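Right, I have finished my first half marathon training block and I have Opinions, so brace yourselves, this is a thread

I signed up for the Drutorstead Half in November after two glasses of wine and a very persuasive text from Gülizar Karakaya, who has run it 12 times and thinks hills are "nice". They are not nice, Gülizar!!

Race number came through last night. 724. It's on the fridge already, under the bin collection dates

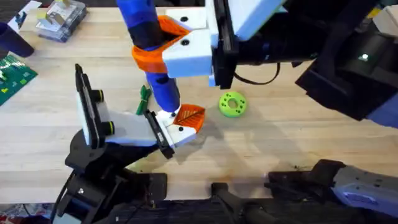 Long run on Sunday was 14 km, my furthest ever, out past the allotments and back along the canal (twice, because I missed the bridge). I did the whole lot on half a banana and felt dreadful by the end. So the kitchen worktop is my next project. I want one of those pale butcher-block tops like the one in the photo, with enough room to lay out my bottles and snacks the night before, because at the moment I'm packing a running belt on top of the washing machine

Anyway, food. I tried the Nutamine gels and the lemon one is fine, the coffee one tastes like a burnt pan. Will be sticking to jelly babies, thanks

Shoes: still in my old Spanos pair, the left one has started squeaking. Does anyone know if that's a sign?? I've got 50 quid put aside for new ones and I know that's not going to cover it

Also my knees sound like someone eating crisps on the stairs. Gülizar says foam roller. My sister says stop running

Next up is hill repeats with the Tuesday lot, if it isn't chucking it down. If it is I'll be on the sofa reading about hill repeats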